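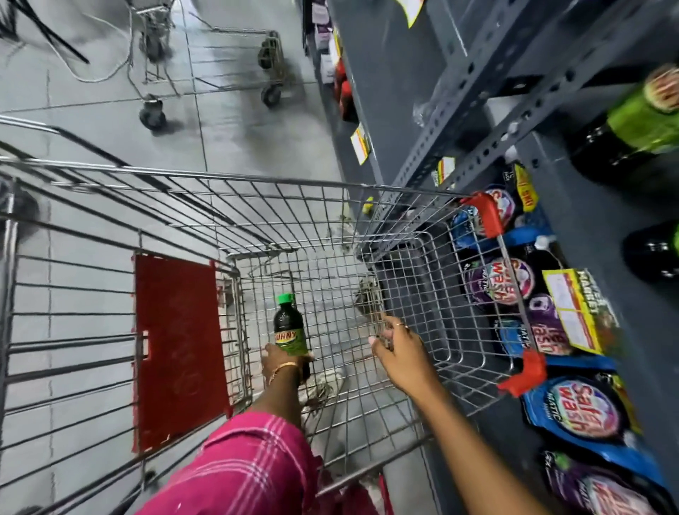
*Green cap, dark bottle, held low in the cart.*

My mother kept house by the calendar, and I keep house by the mood, and every March the two of us meet somewhere in the middle. She's been gone a good while now, but I still hear her when I pull the curtains back and see what the light does to the kitchen floor. So this is my spring cleaning post. I write one most years, and most years I promise it'll be short (sorry in advance!).

I started with the hall closet this time, which was a mistake, since the hall closet is where everything goes that doesn't have a place. I found a bag of bags. I found the good umbrella I accused my brother-in-law of walking off with, and I've now called him to apologize, and he was very gracious and only brought it up again twice before we hung up. I also found a shoebox of letters from Yanti Sitompul, who lived across the landing from me in my first apartment, and that was the end of cleaning for that day. I sat on the floor with my back against the coats and read until my tea had a skin on it.

Yanti taught me how to clean, really. My mother taught me that I *should*, but Yanti taught me how. She was a top-to-bottom person. Ceiling fan first, then the tops of the doors, then shelves, then the floor, and you didn't touch the mop until everything above your knees was finished. I had been doing the floor first for years and then knocking dust all over it. She watched me do this once, very politely, with her hand over her mouth. 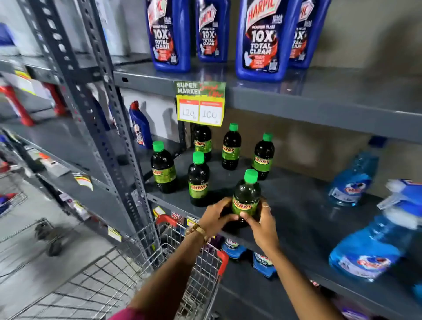 *Stocking up on the SUNNY.*

Anyway, back to the house. After the closet came the kitchen cabinets, and I have opinions about kitchen cabinets. Take everything out. Yes, everything, even the roasting pan. I know people who do one shelf a day and I admire their patience, but I need the whole mess out on the table where I can't pretend it isn't there. I had spices in there that had moved with me from the old place. The paprika had gone the color of cardboard. I had 2 jars of cloves, and I can't think what I ever planned to do with that many cloves.

The oven I left until evening. My friend Rosemarie Rothe swears by a paste of baking soda and water left on overnight, and I've come around to it, though she'll tell you it took me up to 40 reminders. You smear it on, you go to bed, and in the morning you wipe and rinse and wipe and rinse until you're sick of the sight of it. Put the radio on. I had a long program about lighthouses and it carried me all the way through the racks.

Then the windows. I do them on a cloudy day if I can get one, because in full sun they dry before I've wiped them and I end up chasing streaks until supper. Old cotton T-shirts are better than paper towels, and I won't be argued with on this — although Pascal Lecomte wrote to me after last year's post to say newspaper is best, and his letter was so charming that I tried it. My hands were gray all afternoon, Pascal! The glass did look nice. 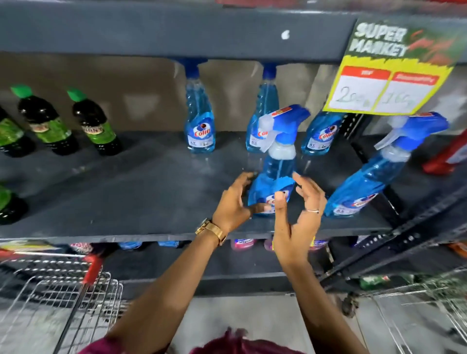
*The cleaning aisle, blue glass cleaner in the middle.*

I still have the bedrooms to go, and the porch, and whatever is living behind the dryer. The winter quilts need airing before they go up in the cedar chest, and I'd like to patch the blue one where the binding has come loose. Yanti's letters are in the nightstand now. I wrote her back last night, three pages, and told her about the ceiling fan, and I need to pick up stamps in the morning.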